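What I've been up to instead of baking bread

23/04/2020

So everybody I know has a sourdough starter now, and I have... a shoebox of old letters and a kitchen chair with one short leg. I did try the bread thing. I really did! I got as far as a jar of gray paste that smelled like feet, and then I washed the jar and put olives in it, and I've been much happier since.

What I've been doing is writing letters. Real ones, on paper, with a stamp (remember stamps?). It started because the video calls were wearing me out. I love my family, I do, but there's only so many times I can shout "you're on mute" at my own mother before I want to go lie down. And when I hang up I can never remember a thing anybody said. A letter you can read twice. You can read it in the bathtub, which I have done, and it survived.

The paper is from Bogale, the little stationery shop down by the bus station that I've walked past for years and never gone into. They're closed, of course, but they had a phone number taped to the door, and if you call it a very patient lady reads you what's on the shelves. I ended up with a cream pad, slightly rough, and 2 packs of envelopes that don't quite match it. The pad is lovely with pencil and terrible with my old rollerball, which bleeds like crazy. So then I had to find a pen, and of course I went down a hole about pens for a whole evening. I'll spare you. I bought a Lotia, the cheap one with the green cap, and it's fine. It skips a bit on the capital T.

My first letter was to my aunt in Pivberg, and it took me three tries. The first one was basically a weather report. The second one was me complaining for two full pages, which I thought was a bit much for a woman who's eighty-one and has lived through worse than a long line at the grocery store. The third one I just told her about the blackbird that sits on our gutter and yells at me every time I open the window, and that one I mailed. 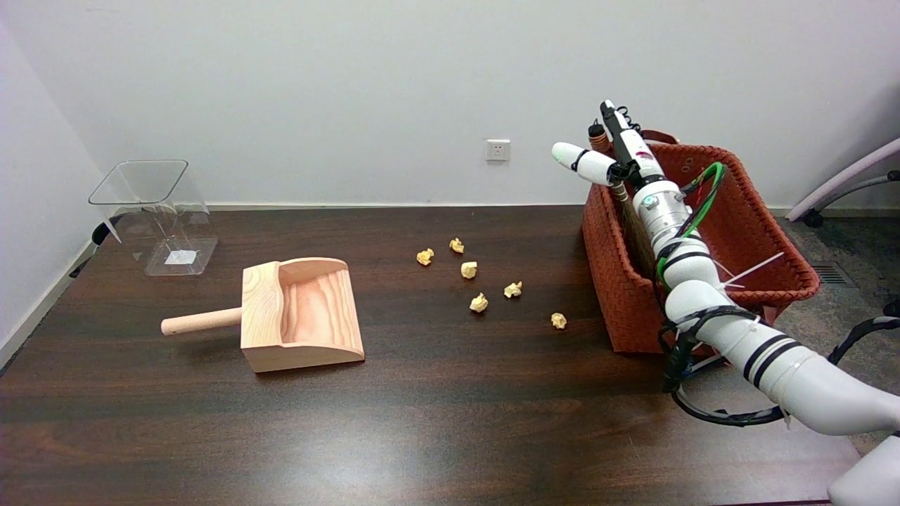 She wrote back in nine days! Four pages, both sides, in handwriting that slopes so hard it looks like it's walking into the wind. She told me a story about my grandfather and a borrowed bicycle that I had never heard in my life, and I've been to every single family dinner since I was born. I don't think it would ever have come up on a call. On a call we'd have talked about who's got masks.

Since then I've gotten a little carried away. I've written to my old college roommate, my cousin, the couple who used to live upstairs, and a former boss I always liked and never told so. That last one was hard. I walked around with it in my coat pocket for most of a week before I dropped it in the box. No answer yet, and I'm trying not to check the mail like a teenager.

A few things I've learned, if you want to try it. Write the address first, while you still have the energy. Don't save up news, there isn't any. Ask one real question, something you'd like to know, so they've got somewhere to start. And don't copy it out again because your writing got ugly on page two, everybody's does.

Oh, and dates! I went through the shoebox to see how people used to do it, and half of the old letters just say "July" at the top. July of what?? I've got one from a pen pal I had in seventh grade, she's mad at me about something and I'd love to know what I did. Put the year on. Somebody might find it in a box.

The box, by the way, is full. It's an old Trustel one from a pair of winter boots, and nearly 279 letters and postcards are crammed in there (yes, I counted, it was raining). Most of them are from before I had email. There's a stretch of maybe fifteen years with almost nothing in it, just some wedding invitations and a postcard from my dentist. That made me a bit sad, I'll admit.

Anyway, if you've got my address and feel like it, write me something. I'll answer. If you don't have my address, leave a comment below and I'll email it over. I've still got most of the envelopes.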